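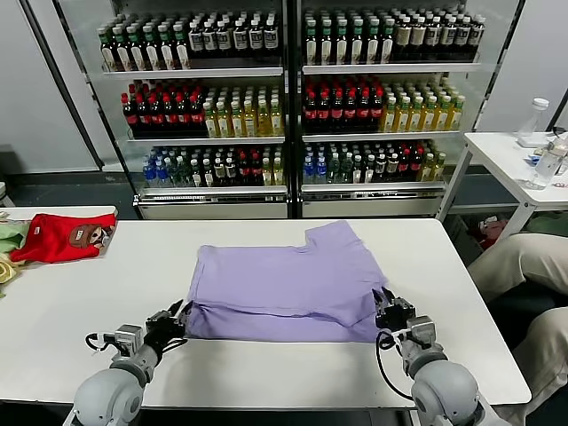 December, after lunch

Still not convinced by the new fold spec from Adbridge. Their sheet says every tee comes out at one size, thirds across, then doubled up from the hem, and the stack stays square. Fine on paper. On the lavender tee the fabric has been doubled over toward the front edge and it's already bunching along the fold, with a bit of sleeve or shoulder sticking up at the top right corner. Soft cotton does that. I doubt whoever wrote the sheet tried it on anything but stiff new shirts.

Noreen thinks the sleeves should go in before the hem moves at all. Possible. I want to see it on 30 shirts before I change the card on the wall.

Other things:

- Gekitz claims their folding board is good for 4000 folds. Tested how? Vanderleia asked them and got a brochure back.
- Prints: the cartoon one in red should be folded face out, per the sheet. Everaldo says face in, so it doesn't rub. Neither of them has shown me a rubbed print.
- Sorting by color before folding: we lost time on it last month, whatever the log says. The log only starts once the pile is sorted.
- Seixas order is 200 pieces, mixed sizes. The sheet gives one finished width for all of them. A kids' small folded to that width is mostly air.

To do: smooth the hem flat *before* the second fold, measure the width at both ends, write down the bad ones too. Genivaldo has the long ruler.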